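Grollcombe side-mount kit, third week

The first two posts covered ordering and unpacking. This one covers use. The kit is sold for people who already own a mid-size arm and want to place it next to a fixed household surface (kitchen counter, workbench, vanity) without drilling anything. It costs 2620 dollars before shipping. I paid for mine. The arm and the table are not included in that price.

What comes in the box: a white mounting plate, aluminum extrusion rails, the screw clamps, a bag of T-nuts and bolts, and a year of Brekex, the planning software. Brekex can be bought separately, but the kit bundle is the only way to get the profile for this plate, so in practice the two go together. Everything together weighs 11 kilos. I carried it upstairs in one trip and the arm in a second.

Assembly

The printed instructions are for an older plate. The hole pattern in the drawing is rotated a quarter turn from the part I received. If you follow the drawing, the arm's zero direction points at the wall. The PDF on the Grollcombe site was corrected in November, so download that and recycle the paper.

Order of work, for anyone doing it alone: rails onto the platform first, finger tight. Then the plate. Then the arm, with the cables already dressed. Torque the rails last. I did the rails fully first and had to loosen them again to get the plate to sit flat. The hex key supplied is too short to get past the arm base. Any long-handled one will do.

My platform is the Dirkolness low table, black top. Grollcombe lists it as compatible, and it is, with the reservation that the top edge is thick and the clamps open only slightly wider than it. A thicker tabletop would not fit. Check this before ordering.

Reach and placement

Grollcombe says the kit suits arms with a reach of up to 1000 mm. Mine is inside that. The number matters less than where the base sits relative to the basin. With a bathroom vanity you have a counter that is too shallow to mount on, a mirror that limits the elbow, and a sink in the center where you would prefer a flat surface. Standing the arm off one side leaves the whole counter free for objects, at the cost of long reaches to the far side.

I use the vanity for small-object work: razor, toothbrush cup, squeeze tubes, a bottle of solution, a contact lens case with its lids. These are poor objects for a robot. The lids are small, one of them is clear, and the granite is speckled enough that Brekex's segmentation sometimes merges a lid with the stone.

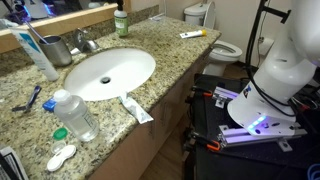
Sanne De Graaf wanted to know whether clamps are enough for an arm that size, since hers walked a little on a laminate desk whenever it stopped hard, and she ended up bolting it down.

Fair concern. The clamps themselves have not slipped on the Dirkolness edge. I put a strip of masking tape along one jaw on the first day with a pencil line across the joint, and the line is still continuous. What does move is the table. At full speed with the arm extended over the basin, the table feet creep on the wood-look floor. Rubber pads under the feet reduced this. Setting the acceleration limit in Brekex to the second-lowest step removed it as far as I can measure. I would not run the default acceleration on any platform that isn't fixed to the building, and I think the kit should ship with a lower default.

Software

Brekex has a workspace wizard that asks you to touch off three points on the counter. For a granite top with an undermount sink, choose them all on the stone and then draw the basin as a separate exclusion. If you include a point on the sink rim the fitted plane tilts by a few millimeters, and a few millimeters is more than the height of a lens lid.

The mirror needs its own exclusion as well. Depth readings off a mirror are garbage in the usual way: the software believes there is a second bathroom behind the wall and will plan into it. There is a reflective surface checkbox, which is under Advanced and off by default. Turn it on. It discards all depth returns beyond a plane you set. I set the plane slightly in front of the wooden strip at the bottom of the mirror, which also keeps the toothbrush side of the counter usable.

The arm's own base light also shows up on the rails as a purple tint. It has no effect on planning. It did affect white balance on the Brekex preview until I locked it.

Results

I ran 200 pick attempts over the three weeks, spread across the objects above. I am not publishing a per-object table until I repeat it with a second layout, but the ranking is clear. The bottle was easiest. The razor was reliable when approached across the handle and unreliable at the head. Squeeze tubes depended on how full they were – a flattened one rolls up under the fingers and then springs away. The lens lids were worst by a wide margin, with the clear one worse than the green one.

None of that is the fault of the mounting kit. The kit's job is to hold the base still and let the software know where it is, and after the acceleration change it does both. I repeated the three-point touch-off at the end of each week. The offsets agreed with the first calibration to within what I can read.
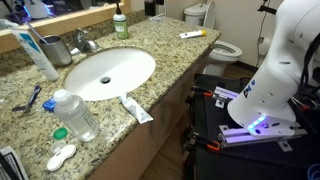 Side-mounted next to the vanity, with the rails and clamps on the black platform.

Alternatives

Femke Schouten has the Prins pedestal and let me try it for an afternoon. It is heavier, stands on its own, and does not need a table at all. It is also taller than my vanity by enough that the arm reaches down onto the counter from above, which is better for lids and worse for anything near the mirror. It takes one person a long time to move. The Grollcombe kit comes off the table in the time it takes to undo the clamps, and I want the bathroom back in the evenings.

Complaints, in no particular order

The T-nuts are the drop-in kind without a spring, and they slide down the rail when it is tilted. Buy sprung ones.

There is no cable management. The arm's cables hang wherever you leave them, and mine caught once on a clamp handle during a homing move. I now tie them before every session.

The clamp handles have a smooth finish and are hard to tighten with a wet hand, and next to a sink that comes up.

Support answered both of my emails within a working day. The first answer was for the wrong product. The second was correct and included the drawing.

I am keeping it. Next post will be the second layout, with the arm on the same side and the objects moved to the far end of the counter, plus the table of picks if the numbers hold up.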